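Soup Evening Brings 485 Portions to the Table

The winter soup evening in Visser was held again this December, and the hall was full before the doors had been open for one hour. The kitchen team served 485 portions, which is 59 more than last year. The last bowl went out shortly before 8 p.m.

There were five soups on the menu. The pumpkin soup with ginger was finished first, as in other years, but the new lentil soup by Nomvula Baloyi was not far behind. "I made it with too much lemon at home, and my family told me to keep it so," she said. The recipe will be printed in the next newsletter, together with the one for the onion bread.
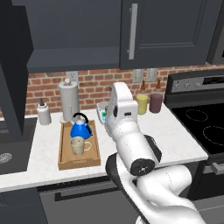
Visser Neighborhood Cooking Club

Guests paid what they wished for the soup. The money goes to the school breakfast at Dredlow, where 75 children eat every morning before the first lesson. Ruan Cele from the school came to thank the cooks and stayed to help with the washing-up – he was given an apron very quickly.

Not everything went well. The bread from the second oven came late, and for some time there was a long line at the door. Khanyisile Naidoo, who planned the evening, wants to open two serving tables next year and to start baking at noon. She also asks guests to bring their own bowl if they can, as many already did.

Music came from the Sastiner choir, which sang four songs between the servings and then two more when people did not stop clapping.

Several scarves and one child's blue glove were left behind in the hall. They can be picked up from Precious Ngcobo at the club desk between 4 and 6 p.m. Cooks who want to join for the spring evening can leave their name there too. Experience is not needed, but please bring a good peeler.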